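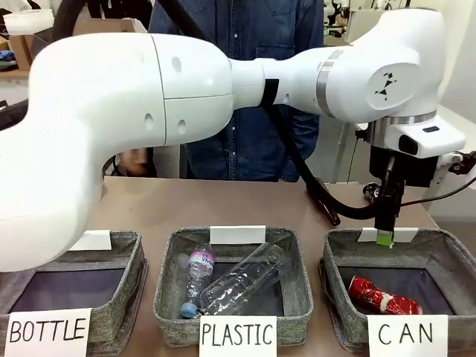 *White robot arm above a beige tabletop, gripper down at the back rim of the bin.*

# Stinell Omcombe Electric Panel Heater

Part no. 1046 - Wall-mounted electric heating

If you have one room that never quite warms up, the Omcombe is the heater we'd point you to first. It's a flat electric panel that hangs on the wall, plugs into a regular grounded outlet, and gets on with the job so quietly that you'll forget it's running. We've had one in our own front office since August and everybody wants the desk next to it!

The Omcombe suits spare bedrooms, sewing rooms, home offices, mudrooms and that odd space over the garage where the ductwork never reached. It has no fan, so it doesn't blow dust around, and there's no water or oil inside to leak or gurgle. The front panel is powder-coated steel with softly rounded corners, and the finish wipes clean with a damp cloth.

## How it heats

Cool air comes in along the bottom, passes over a finned aluminum element and drifts out through the slots on top. The front panel gives off a gentle warmth of its own too, and that's what makes sitting near it so pleasant on a cold morning. You'll feel it at your knees well before the whole room catches up.

The thermostat is electronic and holds a steady temperature without the loud click you get from older baseboard units (if you've ever tried to sleep next to one of those, you know the click we mean). There are three modes:

- **Comfort** - your everyday setting
- **Setback** - a few degrees lower, for nights and working hours
- **Frost guard** - just enough heat to look after the pipes in a room you aren't using

The seven-day timer is built in. Set it once and it remembers, even after a power cut. The buttons are big and have a nice firm press, and there's a child lock if small fingers are likely to find them.

## Sizes

| Model | Output | Width | Height |
|---|---|---|---|
| Omcombe 5 | 500 W | 18 in | 17 in |
| Omcombe 10 | 1000 W | 26 in | 17 in |
| Omcombe 15 | 1500 W | 34 in | 17 in |

All three are the same height, so you can hang two different sizes in one long room and they'll still line up under the windows. Depth from the wall is a little over three inches with the bracket fitted.

Not sure which one you need? Measure the floor, note how many outside walls and windows there are, and send us the numbers. A snug bedroom with one outside wall usually does fine with the 10. Rooms with high ceilings or a lot of glass want the 15, or a pair of 10s on separate circuits.

## Putting it up

The bracket comes off the back of the heater and doubles as your drilling template, which we love. Hold it against the wall, check it with a level, mark four holes, and you're nearly done. Screws and anchors for drywall are in the box. For brick or plaster you'll need your own.

Leave at least 6 inches of clear space on each side and 12 inches above. Don't mount it directly below an outlet, and keep long drapes well away. The cord is 94 inches long and exits at the lower right. Please don't run it through an extension cord or a power strip - plug it straight into the wall.

For a hardwired setup, ask for the Omcombe with bare leads and have an electrician make the connection.

## What's in the box

- Heater with cord and plug
- Wall bracket
- Four screws and four drywall anchors
- Printed instructions with the timer guide on the back page

The clip-on feet are sold separately. They fit all three sizes and turn the Omcombe into a freestanding heater, handy for renters or for trying out a spot before you drill.

## Goes well with

**Ikano plug-in room sensor.** Place it across the room and the heater reads the temperature from there, so it's working from where you sit and not from the wall it hangs on. Range is 90 feet indoors with a clear path.

**Pennington towel bar.** A slim chrome bar that fits across the front of the Omcombe 10 or 15. It takes hand towels and light bath towels without covering the top slots. Lovely after a shower, but keep the heater itself outside the splash area.

## Colors and stock

White and soft gray are on the shelf. Charcoal is made to order and takes a couple of weeks longer. We took in 300 of the white this winter and the middle size is moving fastest, so call ahead if you need several for one job.

Warranty is five years on the element and two on the electronics. Hang on to your receipt.

*Page updated Feb 23, 2018*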